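Chess evenings return to the Talleo reading café

The chess evenings at the Talleo café are back from this Monday, after a break during the summer. The owners have informed that the tables will be open for players from 6 in the evening, and the entrance stays free for everybody.

Last season the evenings were organised together with the Ratia chess club, and 22 players came to the final one. The club has now bought new roll-up boards, because the old ones did not want to lie flat any more. The boards are green and white, with letters and numbers on the border, so also beginners can write down their moves.

Food can be ordered until the kitchen closes, and it is allowed to eat at the same table where one plays.
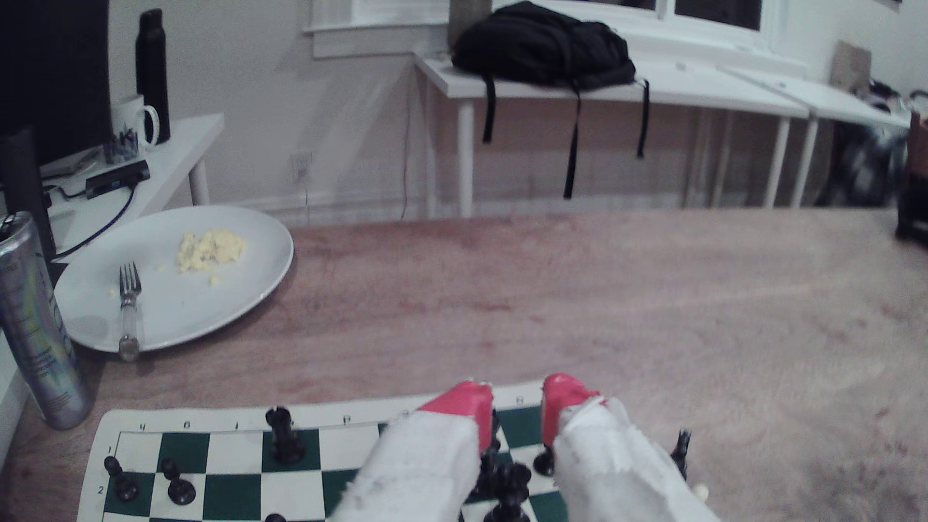
Players who have their own clock are asked to bring it. A small tournament is planned for October, with 50 places. Names can be left at the counter.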